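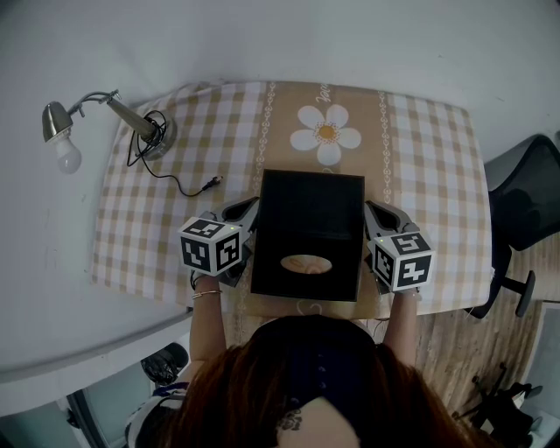 Gotau box handling: README and buying notes

Status: draft, May 28, 2025. Maintained by Raymonde McKinnon. Budget questions to Fulvio Carbone.

Read this before asking for more hardware. Covers what we have, what we want to buy, what can wait. Data layout is at the bottom, short for now.

What's in here

Two-handed box handling with hand-held grippers, one in each hand. Black box, small table, view from over the operator's head. Marker cubes on both grippers. No arm needed for collection, so the arm is not in this budget. It goes in the Caron request, seperate file.

Target for the first release is 1,000 episodes. Second release 2,000, if the money holds.

Equipment, need now

- One spare pair of grippers. Currently one pair per station and no backup. A cracked finger stops the station.
- Spare marker cubes, printed flat and matte. Glossy ones were a mistake, don't reorder.
- Replacement finger pads. Buy a bag, they wear.
- Cable sleeves and clips for every station. Cheap. Do it first.
- Storage drives. Two copies of everything, second copy stays at Mendum.

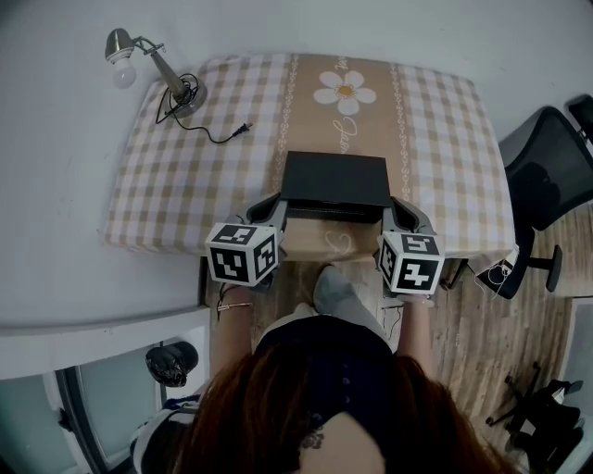 Need later

- Second station. Wait until the first one has run 13 full sessions with no rebuild.
- More boxes. Different sizes, some light colored. All black is too narrow for a release and Raymonde has said so twice.
- Plain table covers, a few colors. Patterned cloth is fine to keep, we just want both kinds in the set.
- Better lights. A desk lamp is OK for variety, not as the main light. Get quotes before picking anything.

Not buying

- Motion capture. Asked, priced, no.
- Custom table. Any small table works if the operator can reach the middle with both arms.
- New chairs. Please stop asking.

How we budget it

Count per station, not per person. One line for things that wear out, one for things that don't. Fulvio wants them split becuase they come out of different accounts. Put shipping on its own line. Last time it was buried in the gripper price and the comparison with Taris was useless.

Lead time on the grippers is about 12 weeks. Order the spare pair before the second station gets approved, don't wait and do both together. Pads and cubes come fast, no need to stock up.

Operator time is the bigger cost. Work out hours first, then hardware. If a purchase doesn't save operator time or prevent a stop, it goes in the later list.

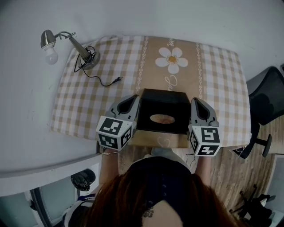
Box held between both grippers, overhead view.

Data layout

One folder per session, one subfolder per episode. Video, gripper poses, gripper opening, a short notes file. Notes file is free text, write what went wrong and which gripper pair was used. If a cube got swapped, say which side.

Failed grasps stay in. Mark them, don't delete.

Known gaps

- One table and one box color so far in the Gotau set
- Calibration file format not final
- No price yet for the light quotes, Fulvio is chasing
- License text pending, don't share outside Mendum until it's in

Changes

Draft 2: split need now / need later, added lead time
Draft 1: first list, no prices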